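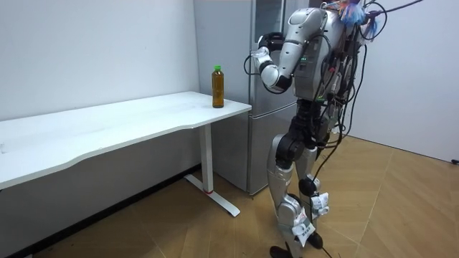
Photo: Supplied

Drenen households have until December to hand in an old second fridge and get money off their power bill, under a buyback offer that opened to the whole town on 14 May 2019.

The offer is run by the electricity retailer Grasik, which tried it first in the suburb of Esteban over summer. Customers who give up a working fridge or upright freezer will be credited $73 on their next bill. Pick-up is free and the unit is taken away for recycling.

To qualify, the fridge has to be plugged in and running when the truck arrives, and the household has to be keeping at least one other fridge in use. Bar fridges are not covered. Neither are wine cabinets or anything that has been sitting unplugged in the shed.

Grasik program manager Soledad Villalobos said the company was mainly after older units kept in garages and on back verandahs, where they work hardest in hot weather.

"People buy a new fridge for the kitchen, and the old one goes out the back for drinks," she said. "It might have a few bottles in it for most of the year, but it's running day and night."
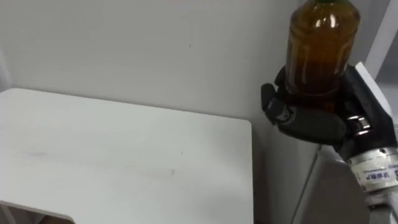 The Esteban trial took in 300 fridges and freezers before it closed. Ms Villalobos said the company had expected fewer, and for a while the wait for a pick-up stretched out to 8 weeks. A second truck has been put on for the wider offer and she hoped the wait would now be closer to a fortnight.

Some residents in the trial area complained that drivers would not take units from upstairs flats or from yards with steep steps. That rule stays. Householders will need to have the fridge at ground level, with a clear path to the street, and it must be empty. Drivers will unplug it themselves once they have checked that it runs.

Tenants can take part if they own the fridge. If it came with the property, the landlord has to sign the form.

The credit goes to whoever holds the power account, so people in share houses will have to sort out the split between them. Customers of other retailers can still have a fridge picked up free, but they will not receive the credit.
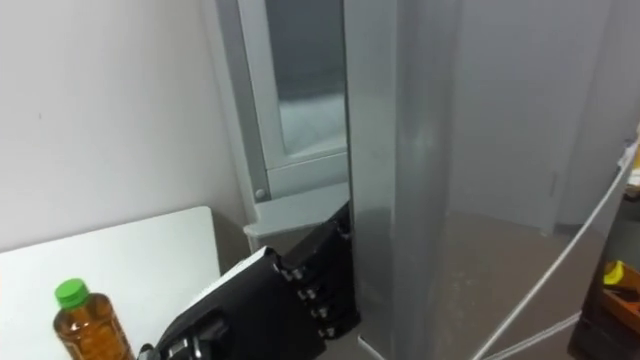
A robot hand at the lower part of a tall grey metallic door panel.

Collected units will go to the Privach recycling yard on the northern side of town, where the gas is drained before the steel, copper and plastic are separated. Until now the yard has charged residents a gate fee to leave a fridge, and the fee will still apply to anyone who brings one in outside the program.

Ms Villalobos said households that were unsure whether a second fridge was worth keeping could borrow a plug-in power meter from the Drenen library. The meter sits between the fridge and the wall socket and shows how much electricity is being used. She suggested leaving it in place for at least 4 days, including a warm one if possible – a reading taken overnight will usually come in too low.

For those who only need the extra space at Christmas or for visitors, she said the simplest thing was to keep the second fridge and turn it off at the wall between times.
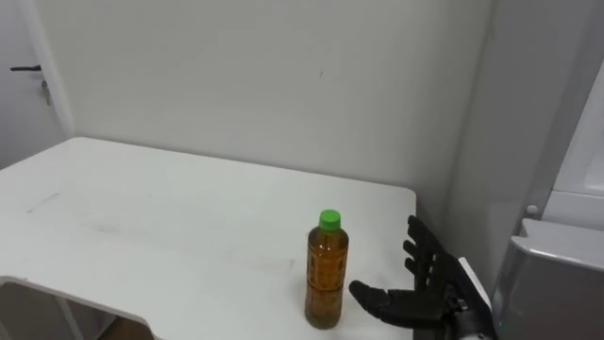

"Empty it, wipe it out and prop the door open so it doesn't go mouldy," she said. "If it's only drinks in there, they'll be fine in the cupboard until you want them cold."

She also asked people to check door seals on the fridges they planned to keep. A seal that has gone hard or split lets cold air out, and replacements can be ordered for most common models. Dust on the coils at the back is another common problem, and can be cleaned off with a soft brush after the power has been switched off.

Bookings can be made by phone or through the Grasik website. Callers should have their account number ready, along with the make of the fridge and its rough age. Pick-ups in Esteban will be on the same terms as the rest of town, and people who received a credit in the trial can apply again if they have another fridge to give up.

12 comments
31 shares

More local news
Library to open later on school nights
Roadworks to close part of Esteban main street
Green bin pick-up days to change in Drenen's north
Pool heating repairs finished ahead of winter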